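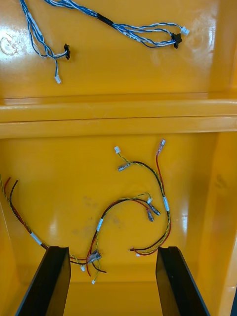
Blue and white twisted wires in a divided yellow bin.

Let people fix what they own

By Teodoro Collado

My washing machine quit in September. The part that failed was a short run of cable with a plug on each end. The maker would not sell it to me. It would sell me a full control unit, or a new machine.

Dastdale has 2,061 households and one repair shop left, Ostrowski on the main street. The owner told me he turns away more than 7 jobs a week for want of parts he could fit in minutes. Those machines go to the dump at Wuvport.

I think the law should say that any part in a home appliance must be sold on its own, at a fair price, for as long as the model is on sale and for six years after. Makers say this is a safety matter. Some repairs are risky, and a warning label can cover that. We already let people change their own brakes.

The council in Skirnimbridge backed a rule like this five years ago, and then it sat in a drawer. Ours should take it up – and put a date on it.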